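April 23, 2024

Woke up before the alarm again and lay there listening to the gutter drip, which I have been meaning to fix since we moved in and which I will probably still be meaning to fix when they carry me out. Rain all night. The garden needed it, I suppose, but the garden isn't the one who has to walk to the bus stop in shoes with a split sole!

Anyway. I said I'd write something today because it's been weeks, and the thing I keep wanting to write about is bread. I know. Everyone who bakes at home thinks they're the first person it ever happened to and I used to cross the road to avoid people like that. But I've got a jar of rye starter on top of the fridge now, and it smells like the inside of an apple that's been left in a school bag, and I'm more fond of it than of several of my cousins.

It came from Frauke Brandes. She gave me a spoonful of hers in an old mustard jar after choir, wrapped in a tea towel, and told me to feed it when I got in and not to fuss. Well, I fussed. I fed it the moment I had my coat off and then again before bed because it looked hungry, and in the morning it had climbed out of the jar and gone down the side of the bread bin and glued itself to a water bill. (I still paid the bill. I read the account number out over the phone with a butter knife in one hand, scraping.)

The first loaf was a brick. I'm not being modest, I could have propped a door with it. I'd read that rye wants to be wetter than you think, so I made it wetter than I thought, and then lost my nerve and threw in more flour, and then had my hands stuck in it when the doorbell went. Mum had a slice out of loyalty. She chewed it for a very long while and asked if I'd ever considered going back to the bakery on the corner.

The second was better on top and raw in the middle. I'd cut it hot, that was my mistake, the smell was so good and I'd been up since five and I just wanted a bit with butter on. Frauke says a rye loaf has to sit a whole day before you go anywhere near it with a knife. A whole day! With it sitting there on the rack, making the whole downstairs smell of toast and treacle. I put it in the spare room in the end and shut the door on it like a dog that's been bad.

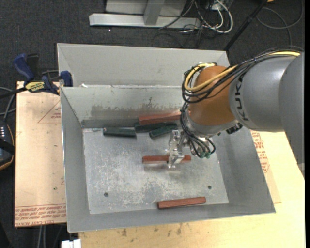

Then there's the flour. I had no idea there was so much to know about flour. I'd been using whatever was cheapest and it turns out (sorry) that cheapest had been sitting in the back of my cupboard for so long there was something living in it. So I went over to Rindness on the bus, where there's a little mill shop next to the river, and stood in front of the shelves feeling as I do in wine shops, nodding at labels. The man behind the counter asked if I wanted light, medium or wholegrain and I said medium because it sounded like the answer of a person who knew. I bought two bags. They were heavy as anything and it started to rain on the way back to the stop, so I had to carry them inside my coat like twins.

But oh, the difference. The dough was grey and sticky and looked like something you'd fill a crack with, same as before, only this time it had a life to it. I scraped it into the tin with a wet spoon and smoothed the top with wet fingers and dusted it, and when I came back from hanging the washing up it had cracked all over the top like a dried-out pond. That's what you want, apparently. That's the sign. I did a small dance in the kitchen and frightened the cat.

The tin is a whole other story. I'd been making do with Gran's old cake tin, the one with the loose bottom, and rye dough goes through a loose bottom like floodwater under a door. There was a burnt patch on the floor of the oven in the exact shape of Portugal. So I bought a proper one with a lid, secondhand, from a woman in Driltis who was clearing her mother's kitchen, and we ended up standing in the hall for ages talking about her mother, who by the sound of it had strong feelings about dripping and used to wash out her freezer bags and peg them on the line. She tried to give me a jelly mould shaped like a fish as well. I said no and have regretted it every day.

Where was I. Baking it. You start hot and then turn the oven down, and my oven has no numbers left on the dial, they wore off years ago, so I go by where the crack in the plastic is pointing. Crack towards the window is hot. Crack towards the kettle is medium. It has worked for roast potatoes all this time and it seems to work for rye, though I did have to bake one of them again after I'd taken it out, because I knocked on the bottom and it went thud and not tock. I didn't know you could put it back in. You can! Just shove it back in without the tin and pretend nothing happened.

I wrote it all down on the inside of the cupboard door in pencil, and this is how it stands at the moment, mostly so I have it somewhere else when I inevitably paint that cupboard:

Night before: a good spoon of starter, flour, warm water, stir until it's like thick porridge. Plate on top. Leave it.
Morning: more flour, more water, salt (DON'T FORGET THE SALT), a spoon of treacle if there is any, a handful of caraway if Mum isn't coming.
Into the greased tin, smooth it with wet hands, dust the top.
Wait for the cracks.
Crack towards window, then crack towards kettle.
Spare room. Shut door.

The salt is in capitals because of loaf four. I don't want to talk about loaf four. I'll only say that bread without salt tastes like the idea of cardboard, and that the ducks weren't that keen either, and I'm told you're not supposed to give it to them anyway, so that was a wasted walk all round.

Mum isn't coming this weekend, so caraway. She says it tastes of chemists. I've tried telling her it's what's in half the things she likes but she's had her mind made up about caraway since a holiday before I was born, some boarding house run by a couple called Mühlbauer where it was in the bread and the cabbage and, she swears, the custard. You can't argue with a thing like that. I do hers with sunflower seeds and she picks them off the top first like a budgie.

Work was dull today, nothing to report. The heating's come on again by itself and we all sat there pink in the face with our sleeves rolled up and the windows open, and then at lunch I got out my sandwich and it was properly good. Cheese and the last of the pickled onions on loaf five, sliced thin, because you have to slice it thin or it's like eating a mattress. I gave half to the new girl, who had only brought a banana. She asked me where I'd bought it. WHERE I'D BOUGHT IT. I tried very hard to be casual and I think I managed nearly a whole second before I told her everything, starter and tin and spare room and all, and she ate her banana and nodded and looked at the clock. But she did ask for the name of the mill, so I'm counting it.

I've promised her a spoonful of the starter now. I'll need a jar. I've got dozens of lids and hardly any jars that fit them, I don't know how that happens. There's one with the end of the plum jam in it, so I suppose it's plum jam for breakfast until further notice.

What else. I've been wondering about giving the starter a name because everyone seems to. Frauke's doesn't have one, she looked at me as if I'd asked what she called her kettle. I'd been trying out Plillent, which was the name of the pony I made up when I was small, the one that lived behind the garage and had to be let out before school. It isn't a very yeasty name. But I caught myself this morning lifting the plate and saying "morning, Plillent" in my dressing gown, so I may have decided already without being asked.

In May I want to try the one with the soaked old bread in it, where you take the stale end of the last loaf and crumble it up in hot water and it goes into the next one. I like the thought of that very much – a bit of this one in that one, and a bit of that one in the next, back and back. Although knowing my luck that means there'll be a trace of the brick in everything I ever bake.

It's late and I've just remembered I haven't done tonight's flour and water. The cat's asleep on the recipe book, so I'll have to go by the cupboard door. And I must ring about the shoes tomorrow, and buy salt.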